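Search this site
Enter keywords

Lougher Hall Sound Club Newsletter
Aug 3, 2018

The old organ is being recorded at last!

We have been talking about this since before the roof was fixed, and it is finally happening. The little pipe organ at Lougher Hall, all 163 pipes of it, is going to be recorded note by note so that anyone with a laptop and a keyboard can play it at home. If you came to the open evening in April you already heard the first test, a short hymn tune played on nothing but samples, and I am still smiling about it.

For newer members, the organ was built by the Clemetti workshop and came to the hall secondhand. It has a soft, slightly breathy flute stop that I would happily listen to all day, and a reed stop that is, well, a bit of a goose. We are keeping the goose! A cleaned-up organ would be easier to mix, but it wouldn't be ours.

Every note gets held for a slow count of ten, then let go, and we keep recording until the last of the sound has left the room. The hall is wonderfully long on the low notes (bottom C on the big flute hangs on for around 3 seconds). After that comes the balancing, and I know plenty of you have been waiting for your turn at it. 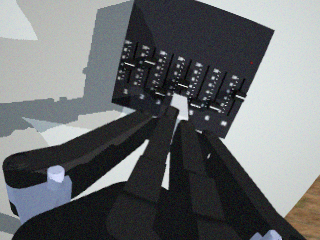 Sliders in a row, every mixer's favorite sight.

My one tip for first-timers is to start with everything low and bring up the close microphones before you touch the room ones. It is so tempting to pile on the echo right away, and then the fast pieces turn to soup. Listen on headphones, then on the worst speakers you own. My kitchen radio has saved more mixes than I care to admit.

So far we have 67 notes finished, edited and named. The naming matters more than you might think, so please use the stop first, then the note, then the take. Anything saved as "final new final 2" will be sent back to you with love.

We are also trying out Rovum, the sample player a few of you asked for. It loads quickly and the release tails sound lovely, although the volume knob on the screen is tiny. If you use Grakberg instead, don't worry, we'll put out a version for that too. 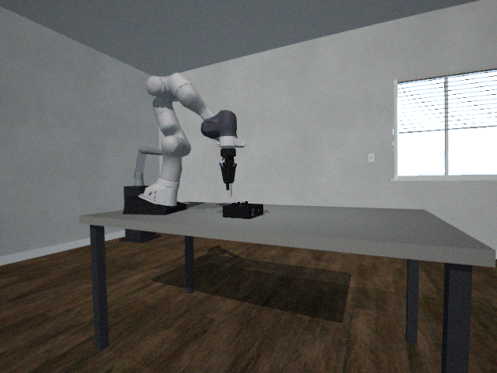
White arm, gray table, small black box.

Sign-up for the next listening session is open now, with room for 32 people. Bring headphones if you have them, and a cushion, as the side benches have gotten no softer. We'll play the flute stop from the balcony first and then the same tune from the samples, and you can tell us which you like better. I have a favorite, but I'm keeping quiet until you've all heard both.

Tea is in the back room afterward, and the goose will be played by request.

Contact the newsletter desk | © 2018 Lougher Hall Sound Club | Back to top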